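Skodeck Badge Lanyard, Satin-Look Ribbon, with Metal Frame

Item group: ID and access accessories
Supplied by: Satwood
Sold in: packs of 200, 400 or 1000

The Skodeck lanyard is a neck ribbon with an open badge frame for offices, trade events and visitor desks. Ribbon, clip and frame ship assembled. Stock color is orange; other colors are made to order from 2000 pieces.

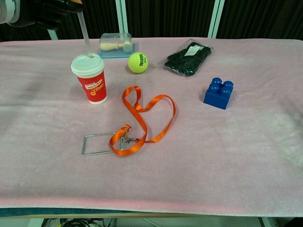 Cards are not included and should be ordered separately under the Preda card range. Print on one face is standard, two faces on request. The ribbon has a satin-like finish and drapes in soft loops when laid down. At the lower end a short orange tab with a metal grommet joins it to a small silver clip and swivel hook, and the hook carries the rectangular frame. Replacement frames are stocked - hooks and tabs are not.

Care: wipe the frame with a dry cloth. Hand wash the ribbon in cold water with the frame removed. Do not iron or tumble dry.

Returns: unopened packs only. Printed orders cannot be returned once the proof is signed.

Lead time: stock orders leave the Hilton warehouse in two working days. Custom colors take five weeks from proof approval.

Samples and proofs: Annick Pons
Bulk pricing: Bogdan Mocanu

Page revised 2019-06-19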